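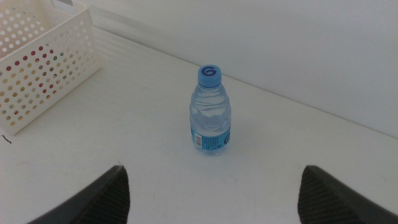

11/1/25

Slow morning, which I needed. I put off sorting the hall things until after breakfast and then went at it properly, with the radio on and the good mug beside me. Nuala Kinsella rang from Cuvcombe in the middle of it all and we talked for 37 minutes (I saw it on the phone after!), mostly about her knee and the new bus times. She wants me over before the end of January, and I said yes before I'd even looked at the calendar.
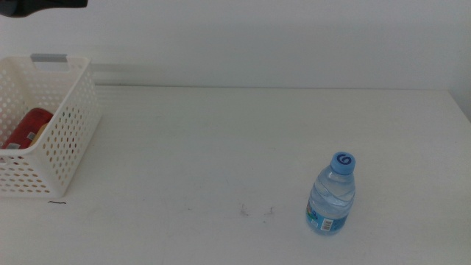 I do like that white basket with all its little holes - so easy to carry from room to room. The small bottles of water with the pale blue caps are so handy for the walk, too, and I must get more. Lautaro is coming at four tomorrow to look at the back gate. Soup for supper, then bed with my book.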